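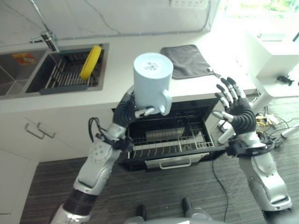 Linnea Eklund started the soup at 11 because the beans needed most of the day. She cut up two onions and a ham hock and put them in the big pot with bay leaves and water. Her grandmother's card said paprika, and didn't say how much.

She put in one spoon, tasted it, and put in another. By three the broth was thick and red – closer to stew than she wanted. She thinned it with stock and left the lid off.
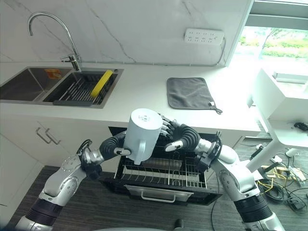
Too much ham, Aranka Sárközi said, with the spoon still in her mouth, and the beans could use 15 more minutes. Linnea turned the burner down and set the timer.

They ate at the stove in the end, with bread and sour cream. Aranka had three bowls. Linnea took a pencil and wrote on the card: two spoons.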